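The Quiet Corner Outside the Courthouse

In Losdale, a ban on "lingering" has turned a weekly silent vigil into a free speech fight

If you come into Losdale by the old road, past the feed store and the long brick flank of Mirkis Hall, you will reach the county courthouse before you have quite decided where to park. It has a broad set of steps and a patch of grass with a low wall along the sidewalk, and it is at that wall that a small group of people has been standing, once a week since March, saying nothing at all. They hold signs about the war overseas and the county's own small part in it. They stay for an hour, and then they fold up the signs and go home to supper.

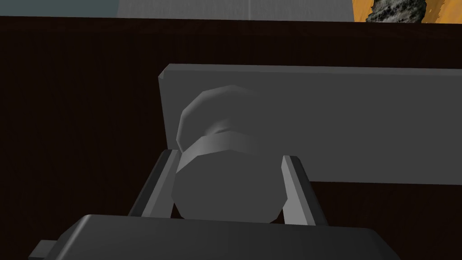
Maren Tollivick
Contributing Writer
17 September 2018

I had been hearing about the vigil for a good while before I drove out to see it, and I confess I expected something louder. When you read that people have been cited for disorderly conduct, you picture a bullhorn, or at the very least some chanting. What I found was a retired nurse, a high school shop teacher, a couple who had brought their own folding chairs, and a thermos of coffee that got passed down the wall and eventually to me. The coffee was very good. By the end of that afternoon 4 of the people I had been drinking it with were holding yellow slips of paper ordering them to appear before a judge.

The slips cite a county rule passed in the spring, which makes it an offense to "linger in an organized manner" within a set distance of a public entrance. The county says the rule is about keeping the doors clear, and a spokeswoman was kind enough to spend a long phone call with me explaining the trouble they have had with deliveries. I have no reason to doubt her about the deliveries. But I walked from the wall to the doors and back again, twice, and I had the whole width of the lawn to myself, apart from a man eating a sandwich on the steps (who was, it must be said, also lingering, though perhaps not in an organized manner).

People at the wall have their own explanation. In the winter the county signed a contract with Daltik, a firm that trains guards for military detention sites abroad and wanted the use of the old fairground for its courses. The deal brought some jobs, and in a town like Losdale you do not sneeze at jobs. It also brought a clause, tucked well into the back pages, in which the county promises to provide "a calm civic environment" for the company's staff and guests. I read that clause several times over, in the reading room of the county library, and I still could not tell you what it obliges anybody to do. The vigil began soon after the contract became public. The lingering rule came along soon after the vigil.

The two things may be unconnected, and the county says firmly that they are. Still, the people who were cited have asked for the letters that went back and forth between the county and Daltik in those weeks, and they have been waiting 17 weeks for an answer. State law says they should have had one in a fraction of that. A small legal aid office called the Raju Project has taken up their case, free of charge, from two rooms above a shoe repair shop, and its lawyers have filed suit both to get the letters and to have the rule thrown out.
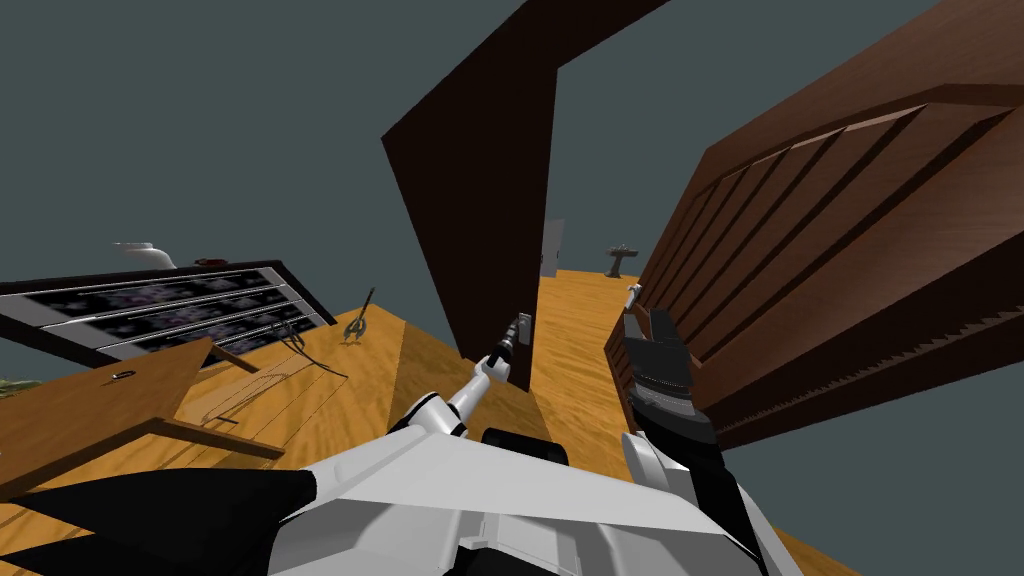 The first hearing on the rule was held upstairs in the courthouse, in a room too small for the number of people who wanted to be in it, and I ended up wedged against the back wall with a radiator pipe in my ribs. The county's lawyer spoke first and at length. He argued that the rule had nothing to do with anyone's opinions, that it would apply just the same to a bake sale, and that there was plenty of room to protest at the fairground, 3 miles off, where there are no sidewalks and no passersby. Look at the wooden floor in the picture, the way it climbs from the lower left as if the whole place had been tipped, and you will have a fair notion of how the morning felt from where I stood. Every question seemed to roll down toward the people with the signs. Why that wall, why that hour, had they considered writing a letter instead? It was well after eleven before the judge asked the county whether a bake sale had ever been cited. The lawyer said he would have to check.

She has since put enforcement of the rule on hold while she considers the case, though the citations already written still stand, and the fines with them. It is a modest sort of relief, and the folks at the wall have taken it modestly. Some of them are nervous. The shop teacher told me that his principal had called him in for a friendly talk, and that he had come out of it unsure how friendly it was. One woman has stopped coming altogether; her son had applied for work at the fairground, and she did not want to stand in his way. I thought about her on the long drive home. There is no rule you could strike down that would bring her back to the wall, and I don't suppose she would want her choice made into anybody's argument.

I went out once more before finishing this piece. The evening was warm, and 6 people had come, with room between them for a few more. A deputy walked across the lawn, said good evening, asked the nurse about her knee and went on inside. The couple with the folding chairs had brought a third one along in case I got tired of standing, and after a while I took it. The judge is expected to rule before the end of the fall term.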